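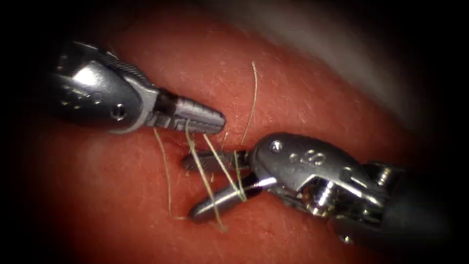
A reader wrote in last August to say that her first throw lay down beautifully every single time and then crept open while she was getting ready for the second one, and could we please do a whole page on the knot by itself, never mind the needle. She had been through our beginner page twice and felt the knot went by much too quickly.

She was right, it did go by quickly! So I've pulled the knot out of the old page and given it lots of room, with the stitch wrapped around it so you can see where it belongs. I'm talking about the simple interrupted stitch tied with instruments, the first one most of us learn and the one I still go back to when my hands feel clumsy after a vacation.

Before you start

Give yourself 20 minutes and a comfortable chair. Have your suture, your two instruments and something to cut with where you can reach them without looking, and get the light right over the wound line (a lamp off to one side throws a shadow into exactly the spot you want to see). If you're following along with the Bikosora workbook, this covers the same ground as the chapter on closing a straight incision, though I take the throws in smaller pieces than they do.

Placing the stitch

1. Bring the needle in at a right angle to the surface, 5 mm from the edge of the incision. Let the curve of the needle do the traveling. If you push it straight ahead you'll end up with a shallow bite and a torn little entry hole, and I've made plenty of both.

2. Come up on the far side the same distance from the edge and at the same depth. Uneven bites leave one lip sitting higher than the other, and no amount of fiddling with the knot will fix that afterward.

3. Pull the strand through slowly until you have a short tail left on the entry side. Short, but long enough to grab without chasing it. Most beginners leave far too much and then get it tangled up in the next loop.

Tying it down

4. Lay the long end over the closed jaws of your receiving instrument and wrap it around 2 times. Keep the jaws closed while you wrap, please. Open jaws snag the loop, and then you have to pick the whole thing apart and start over, sighing.

5. Keeping the wraps near the tip, reach over, open just enough to take the short tail, and close on it. Slide the loops off over the tail by moving your two instruments in opposite directions, across the incision and low to the tissue. If you lift as you pull, you lift the tissue too, and that's where the creeping usually begins.

6. Stop pulling when the edges touch. A snug stitch brings the edges together, and a tight one puckers them and cuts into the tissue between.

7. Now the second throw: a single wrap, in the other direction, and pull the opposite way from before so that it sits flat and square on the first. Add a third throw going back the first way. Slippery materials may want more, so check what your instructor or the packet recommends.

8. Trim both ends, leaving short tails. Cut flush to the knot and it can work itself undone. Then move along the incision and start the next stitch at an even distance, with the knots all set off to the same side if you can manage it.

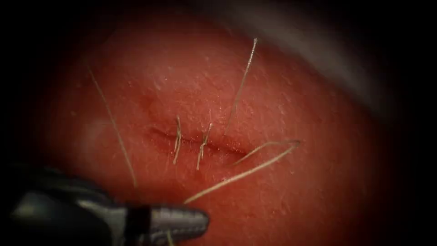
When the first throw keeps slipping

Back to our reader's trouble. Usually the culprit is your holding hand, which relaxes the moment you start thinking about the next wrap. Try leaving the short tail exactly where the first throw put it and moving only the long end. Don't tug it, don't tidy it, just let it lie there.

If the loops won't stay on the instrument, look at how much slack you have between the jaws and the tissue. A big floppy loop falls off the tip, and a very tight one won't slide over the tail when you need it to. 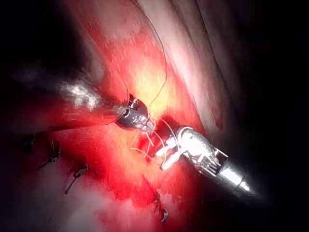
It also helps to slow down right before you grab the tail. Make your wraps, pause, look for the tail, and only then go and get it. I know it feels silly to stop in the middle of a knot, but that little pause cured more of my dropped loops than anything else I tried, including the expensive weekend course at Clustis (lovely lunch, though).

Grab the tail close to its end, too. If you take it halfway down you drag a second loop through with it and make yourself a bow, very pretty and no use at all.

How much to practice

I kept a tally when I was learning and got to 300 knots before I stopped having to whisper the directions to myself. You may get there sooner. Short sessions suited me better than long ones, and I'd still rather do a few careful stitches before supper than a whole row when I'm tired. The next page in this set covers the running stitch and uses the same knot at both ends.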